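Computer Support Technician, Full Time
Kinnunen Public Library District, Technical Services Department 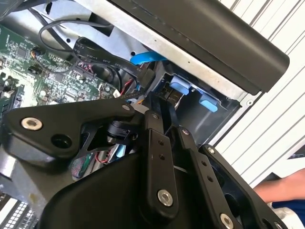 The Kinnunen Public Library District is accepting applications for the position of Computer Support Technician at its Rokden branch. The technician maintains the public and staff computers of the district, assists patrons in the computer room, and reports to the head of Technical Services. Much of the work is done at the bench, with the case of a desktop computer open and its internal components within reach, and applicants should be comfortable with repairs of this kind. The remainder is divided between the service desk and regular visits to the Harer and Visberg branches.

Duties
Diagnoses and repairs desktop computers, printers and self-checkout stations. Installs and updates software approved by the district. Keeps the equipment inventory current and prepares retired machines for surplus, including the removal of all patron and staff data. Answers requests from staff by telephone and in writing. Helps patrons with printing, scanning and basic computer use. Performs related duties as assigned.

Minimum Qualifications
High school diploma or equivalent and 2 years of paid experience in computer repair or user support. An associate degree in a related field may be substituted for one year of experience. Valid driver's license. Ability to lift and carry desktop equipment, with or without reasonable accommodation.

Preferred Qualifications
Experience in a library, school or other public agency. Ability to speak and write in a second language used in the community.

Schedule and Benefits
The position is full time and includes 2 evenings per week and Saturdays in rotation. Benefits include medical and dental coverage, paid vacation and sick leave, and participation in the district retirement plan. A tuition allowance of $600 per year is available after completion of probation. New employees serve a probationary period ending in August.

How to Apply
Applicants must submit a district application form, a cover letter and a current resume to the Personnel Office at the Rokden branch. Forms are available at all service desks. A resume will not be accepted in place of the form. Applications must be received by the close of business on February 28, 2020. Applicants selected for an interview will be asked to complete a short practical exercise. Employment is subject to a background check.

The Kinnunen Public Library District is an equal opportunity employer. Applicants who need an accommodation during the hiring process should contact the Personnel Office.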